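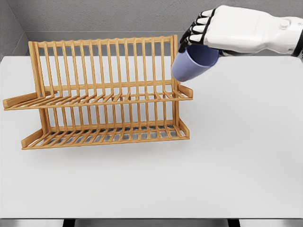 Damián Gallardo

Home | Notes | Reading list | Contact

Week 4: why hard water leaves marks

Right, kettles and cups this week! I grew up in a chalky village, so I've been scrubbing limescale since I was small (my mum swore by vinegar, and so do I).

Rain picks up a little carbon dioxide, soaks through chalk and carries some of it off as calcium hydrogencarbonate. Heat that water and the calcium comes out again as calcium carbonate, your limescale. A cup left to drain gets a fainter version as the drops dry up.

For the practical, bring a sample of tap water from home, at least 59 ml please. We'll shake it with soap solution and time the lather. Multiply mg per ml by 1000 to get mg per litre – half of you forgot last year!

Read page 56 of the booklet first.

Comments

Vaven: Does a filter jug count as tap water?

Damián: Bring both, I'd love to compare them.

Núñez: Mine barely lathered at all!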